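Search parts and manuals Go

Retia hand gripper, care and spares

Black housing, yellow fingers. Ships with spare fingers, screws, labels. Read before you open anyhting.

Cleaning. Dry cloth on the lens rings first, then the glass. No solvent on the yellow parts, it dulls them. Compressed air down the finger slots, short bursts.

Fingers. Swap at 3000 grasps or when the slot edge looks chewed. Slide old one out, new one in, check both stand parallel. Side arms stay on. Full swap 10 min.

Screws. Cross-head, hand tight only. We have had housings back cracked from power drivers, not covered.

Label. QR must stay readable, you need it for orders. Peeling? Ask for a reprint, send the number.

After a swap: 60 open/close cycles, then back to work. Log it.

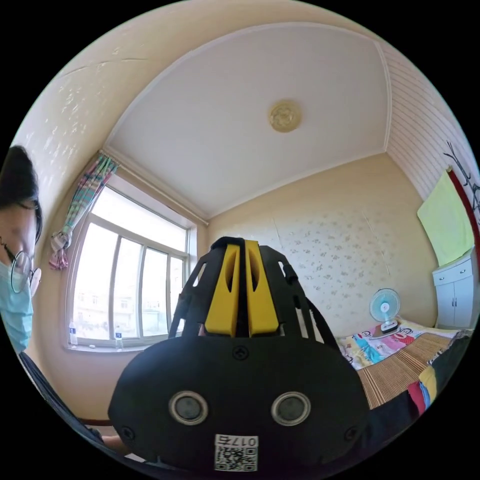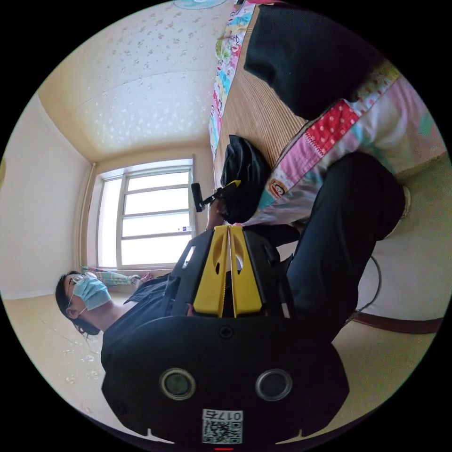
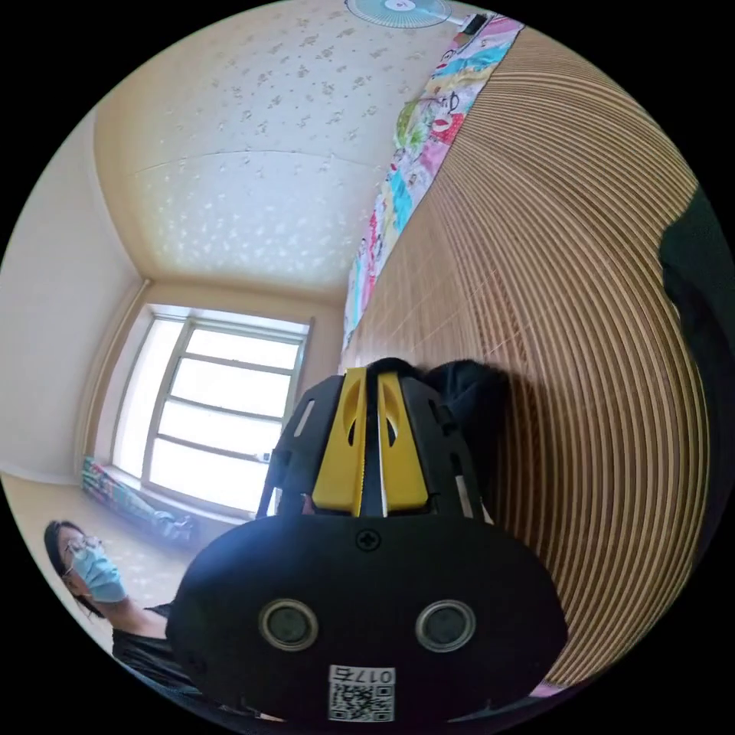

Yellow fingers and twin lens rings, all three views.

Drostititz, April 2019

Finger sets back in stock, packs of 10. Old Mundham fingers do not fit, dont force them. Repairs go to the Lachance bench, closed in August.

Comments (2)

Jouko Kuusisto: Do the new sets come with the screws?

Archie Geddes: Mine did. Went 1000 over on the old ones, slots were a mess.

Page last updated by Retia spares desk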